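Chapter 15
Interrupted Closure of Linear Incisions

Chapter contents
15.1 Terms used in this chapter
15.2 Spacing and bite depth
15.3 The square knot and its variants
15.4 Cutting the tails
15.5 Faults and their correction
Review problems

Contributed by Princess Sison
Text revised 12/17/22

An interrupted closure is a row of separate stitches. Each stitch is passed, tied, and cut before the next is begun, so the failure of one knot leaves its neighbors in place. A continuous closure uses a single length of thread and a knot at each end. It is faster to place and spreads tension along the whole line, but a break at any point loosens the rest. Chapter 14 covered the continuous forms. The present chapter deals with the simple interrupted stitch on a straight incision, and Section 15.5 extends the method to lines that curve or change depth.

Three measurements describe a simple interrupted stitch. The bite is the distance from the entry point to the wound edge. The depth is the greatest distance the needle travels below the surface. The pitch is the distance from one stitch to the next along the line. Bite and depth should match on the two sides of the wound. Unequal depth leaves a step at the surface, and unequal bite pulls the line off center.
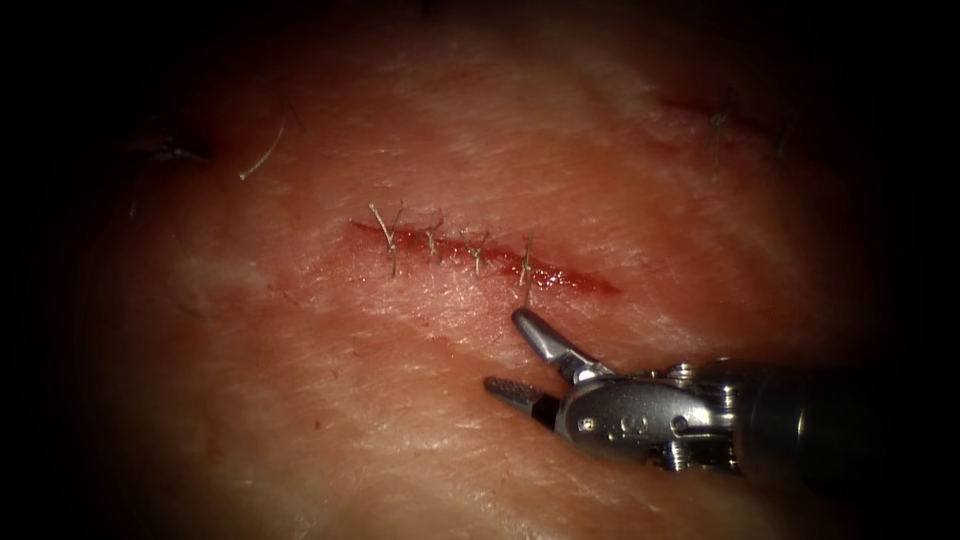

Pitch is set by tissue thickness and by the load the closure must carry. A wide pitch lets the edges gap between stitches. A pitch that is too narrow adds thread and needle tracks without a matching gain in strength, and may reduce blood flow at the edges. Even pitch is easier to judge if the incision is divided by halves: the first stitch goes at the midpoint, the next two at the midpoints of the remaining segments, and so on. Working from one end is also acceptable, but small errors in spacing add up toward the far end.

Tension at the knot is a separate matter. The loop should bring the edges together and no more. Tissue swells after closure, and a loop tied tight against the surface will cut into it. Blanching next to the thread is a sign that the loop should be removed and placed again.

In an instrument tie, one tool controls the long strand and the other takes the short end. The short end should be kept short. A long tail drags through the loop and is hard to find again among earlier stitches. Each throw is laid flat by pulling the two ends in opposite directions, across the wound and close to the surface. If both throws are wrapped in the same direction, the result is a granny knot, which slips under load.
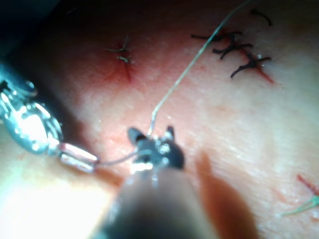 Thread should be gripped only where it will later be cut away. Jaws flatten and fray a monofilament strand, and a crushed segment left inside the knot is a weak point. The same rule applies to the needle, which is held on its body, away from both the tip and the swage.

Tails are cut after the final throw has seated. They must be long enough that the knot cannot work loose and short enough to stay clear of the next stitch. Section 15.4 gives lengths by material.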